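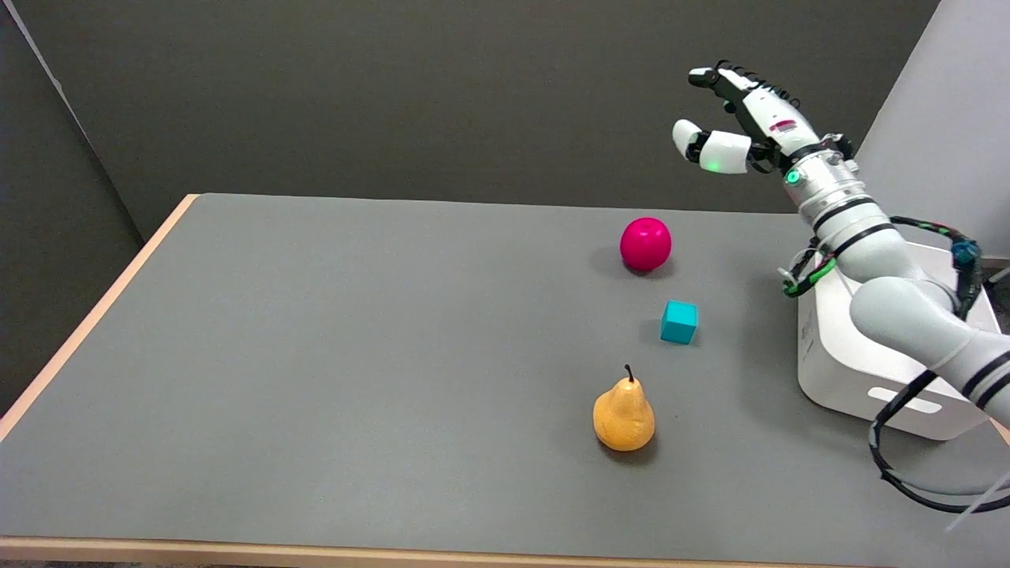 TP 4 : Saisie d'objets simples avec une main à plusieurs doigts

Module Robotique de manipulation, support de cours
Responsable du module : Nhàn Âu
Encadrement des séances : Kha Trịnh
Salle 110, plateforme Edurgate

1. Objet du TP

Les trois premiers TP portaient sur le déplacement du bras sans contact. On passe maintenant à la saisie. Le travail se fait en binôme, avec trois objets posés sur la table : une balle rose, un petit cube turquoise et une poire jaune orangé. Le bras et la main sont ceux du TP 3, la procédure de mise en route ne change pas.

À la fin de la séance, chaque binôme doit avoir enregistré une série d'essais pour chacun des objets et choisi une configuration de doigts pour chacun. Le compte rendu porte sur ce choix. Le taux de réussite n'entre pas dans la note.

2. Rappels de cours

2.1 Pose de pré-saisie

On appelle pose de pré-saisie la position de la main juste avant l'approche finale. La main est ouverte, à distance de l'objet, et son orientation est déjà celle de la saisie. Sur la photo, la main est ouverte au-dessus de la table, vers le fond, à droite de la balle. Pour aller de là vers la poire, il faut ramener la main vers l'avant en passant au-dessus des autres objets ou en les contournant. Prévoir un point de passage intermédiaire, sinon la trajectoire directe calculée par Andum peut descendre trop tôt.

2.2 Contact et frottement

Le modèle utilisé est celui de Coulomb. Un contact tient tant que la force tangentielle reste inférieure au produit du coefficient de frottement par la force normale :

Ft ≤ μ · Fn

Géométriquement, la force de contact doit rester dans un cône d'axe normal à la surface et de demi-angle arctan(μ). Pour une saisie à deux contacts ponctuels avec frottement dans le plan, la droite qui joint les deux contacts doit passer à l'intérieur des deux cônes. Ce critère suffit pour préparer la séance. Le cas à trois doigts et plus est traité au chapitre 5 du polycopié.

2.3 Trois formes, trois problèmes

Cube. Les faces opposées sont parallèles, donc une pince pouce-index convient si la main est alignée avec deux faces. L'erreur courante est un défaut d'orientation autour de la verticale : les doigts touchent les arêtes et le cube pivote. Comme il est petit, les doigts descendent près du plateau ; régler la hauteur minimale avant de lancer l'essai.

Balle. L'orientation autour de la verticale est indifférente. En revanche, si les contacts sont au-dessus de l'équateur, la fermeture pousse la balle vers le bas, et s'ils ne sont pas en face l'un de l'autre, elle roule. On comparera une saisie à deux doigts et une saisie enveloppante.

Poire. Le fond est arrondi et le haut se resserre vers la queue. Les normales changent donc le long de l'axe, et une même ouverture de main ne donne pas le même contact selon la hauteur choisie. Ne pas saisir par la queue.

3. Travail préparatoire

À rendre au début de la séance, une page par binôme :

a) Pour chaque objet, un croquis coté avec les points de contact prévus et les normales.
b) Pour le cube, l'écart d'orientation maximal admissible en fonction de μ.
c) La liste des points de passage de la main, de la pose de repos à la poire.

Les binômes qui n'ont pas la page commencent par la rédiger sur place, sans accès au bras.

4. Déroulement

4.1 Mise en route. Contrôler les câbles autour du bras : ils doivent garder du mou sur toute la course du poignet. Vérifier que rien n'accroche au niveau du socle. Lancer ensuite Andum et charger le profil « main ouverte ».

4.2 Étalonnage. Refaire l'étalonnage table-caméra même si le groupe précédent vient de le faire. Noter l'erreur résiduelle. Au-delà de 2 mm, recommencer.

4.3 Essais. Commencer par le cube, puis la balle, puis la poire. Vitesse réduite imposée pour l'approche. L'un des deux étudiants garde la main près de l'arrêt d'urgence, l'autre pilote ; on inverse à chaque objet. Aucune main humaine au-dessus du plateau quand le bras est sous tension.

4.4 Enregistrement. Les essais sont enregistrés avec Harb, un fichier par essai, y compris les échecs. Nommage : binome_objet_numero. Les fichiers mal nommés ne sont pas repris dans la base du module, qui contient 1 176 essais des promotions précédentes.

5. Compte rendu

Quatre pages maximum, figures comprises. On attend :

- la configuration retenue pour chaque objet et la justification par le modèle de contact ;
- un tableau des essais avec le mode d'échec (glissement, rotation, roulement, collision) ;
- une discussion de l'écart entre le croquis préparatoire et ce qui a été fait en séance.

Dépôt au format PDF dans le casier numérique 506. Les questions sur l'étalonnage sont à adresser à Kha Trịnh, celles sur la notation à Nhàn Âu. Les binômes qui suivent aussi l'option projet peuvent réutiliser leurs enregistrements pour le démonstrateur Flotix, à condition de le signaler dans les deux rapports.

Ce site utilise des cookies pour mesurer l'audience et mémoriser vos préférences. Accepter | Refuser | Paramétrer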